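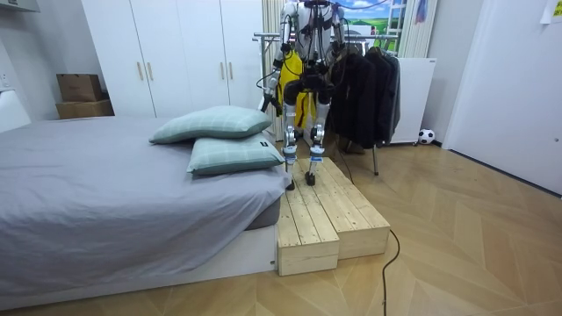 Humanoid on the step platform in the bedroom test area.

Garment Task Stoppages: Frequently Asked Questions
Ummont home robotics test site, maintained by Nerys Kemeys

What happened on Saturday?
The Zatine controller lost the left wrist force signal during a hanger task and did not stop the arm. The grip held at its last commanded value. The operator pressed the emergency stop 23 seconds later. There were no injuries.

What was the cause?
A connector in the wrist cable had backed out of its housing. The signal froze at a plausible reading, so the range check passed it. The log shows 467 identical samples in a row.
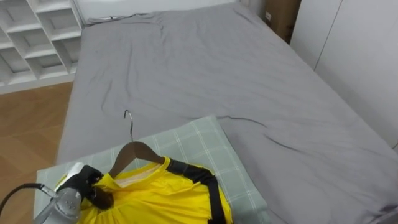 Why was the fault not caught sooner?
The watchdog looked for missing data only. A frozen value still arrived on schedule and counted as healthy. Release 2 of the Flirnley watchdog compares consecutive samples and trips on a flat signal.

Was the gripper at fault?
No. Hicham Filali bench-tested it and found grip force within limits. It was returned to service with a new cable.
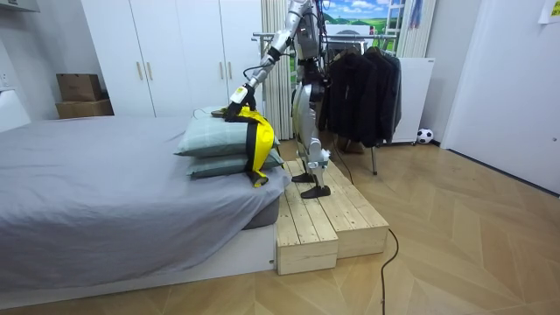 What does the robot do now when the signal is lost?
Arm motion stops and the legs hold a stance. The gripper keeps its hold until an operator releases it from the console. Opening automatically was rejected, as a dropped hanger can land underfoot.

Can the robot fall from the platform during a stop?
Yes. A protective stop keeps the leg motors powered, but the emergency stop removes power from all joints. Stay clear of the platform edge in either case.
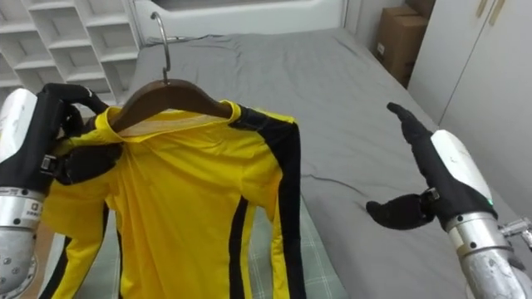

How do I restart after a wrist fault?
Release the garment from the console. Power down, reseat the connector and check the latch. Power up and run the Sandhu joint check with both hands empty. If the fault returns, tag the arm out of service.

How often is the cable inspected?
Before each shift, and after any stop with a load in the hand. Replace any connector that has been reseated over 2 times.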